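I sell wire hangers. I also sell pull-on shorts, a few soft cotton tops and whatever else takes my fancy at Neviretti, my little shop in Wultcombe, but the hangers are what people email me about, so they finally get their own page!

## Sesance thin wire hangers

I got fed up with chunky hangers years ago. My closet rail is short, my kids' rail is even shorter, and the padded ones ate up all the space (pretty, though). The Sesance is just a thin wire triangle with a hook on top and a straight bar along the bottom. It's light, it slides along the rail easily, and you can get a whole season of clothes onto it without shoving.

I use mine for tops, mostly, but they do fine with elastic-waist shorts too. Slip the hanger inside so the wire shoulders sit just under the waistband, let the hook poke out the top, then pull the waist out straight.

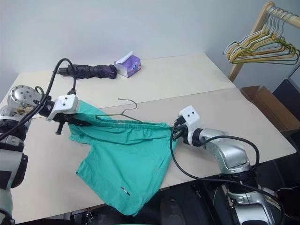

### What you get

- Packs of 6, 25 or 200 (the big one is really for shops and costume closets, but I'm not going to stop you)
- Gold tone or gray, and you can mix them in the 25 pack if you leave me a note
- Each hanger is 42 cm across the bottom bar
- Packed flat in a plain cardboard box, no plastic

The gold is a soft, bronzy kind of gold, nothing shiny or brassy. I like it best with greens and blues. The gray sort of disappears into the closet, so pick that one if you want to look at the clothes and forget about the hangers.

### Getting clothes onto them

Lay the top out flat first and give it a quick smooth with your hand. Hold the hanger by the bottom bar, feed one end in from the hem, then the other, and bring the hook up through the neck. Going in from the bottom is so much kinder to a stretchy neckline than yanking it over the wire! I do a whole laundry pile this way on Sunday evening with the radio on.
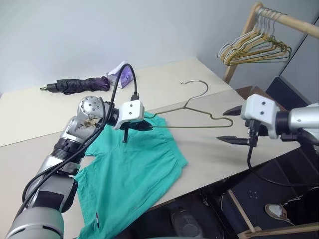 *Sesance hanger in gold tone, with a mint-turquoise top.*

### What they're not great for

Winter coats, please no. Wet sweaters, also no, you'll get shoulder bumps. For heavy things I carry the Gál wooden hanger, a wide one with a proper curve to it, and I'd send you there even though it costs more. Thin knits I just fold.

If one gets bent you can usually coax it back by hand. Go slowly, and start near the corner.

### Ordering

The 6 and 25 packs go out the next working day. For the 200 pack, write to me first so I can check there's enough of your color on the shelf. Gold is running low until the February delivery, gray I have plenty of. Returns are fine as long as they come back in the box, unbent.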